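Robotics / Data collection / Papers with code pending
12 comments · Share

3.2 Collecting the cushion episodes

Soft things are where the fun starts. A mug keeps its shape when you grab it; a cushion sags, folds over the fingers and turns as it rises, and every one of those small surprises is something we want the policy to see. For the Amach set we recorded 3651 episodes of cushion handling on a two-armed robot, all of them teleoperated and all in ordinary furnished rooms.

Each episode begins with cushions on or near a seat and ends when the operator calls it finished. Operators were free to choose the arm, the grasp point and the order. We loved what came out of that freedom! Some went straight for a corner, some pinched the middle of an edge, and a few changed hands halfway (these handovers are among our favorite clips).

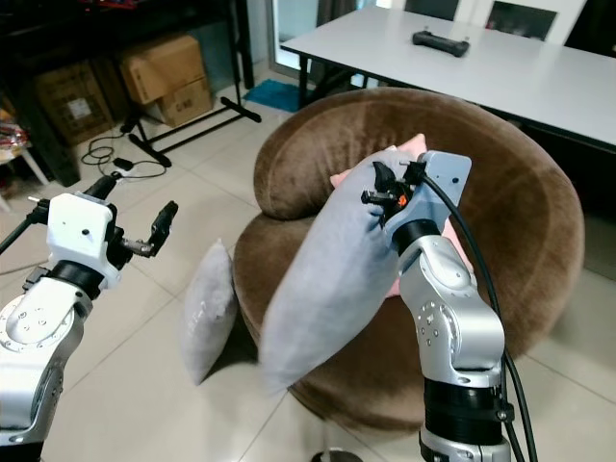
Figure 4. A corner grasp on a gray cushion at the round chair, head view.

Wulan Oei, reading an early draft, asked whether failed grasps should stay in, and argued that a policy which has never seen a cushion slip will have no idea what to do when one does. We agreed and kept them. Roughly 20 percent of the episodes contain at least one dropped or repeated grasp, each marked with a time stamp so that it can be filtered out.

Operators worked in blocks of 70 episodes, with the cushions rearranged by hand between takes. After each block, Thịnh Lý replayed 5 episodes at full speed and checked that the arm readings and the video lined up. Blocks that drifted were recorded again in September.

Tags: imitation learning, soft objects, teleoperation

Related
Trestov: folding towels with two arms
Labeling slips in the Gunawan recordings
Grendum, a small toolkit for episode replay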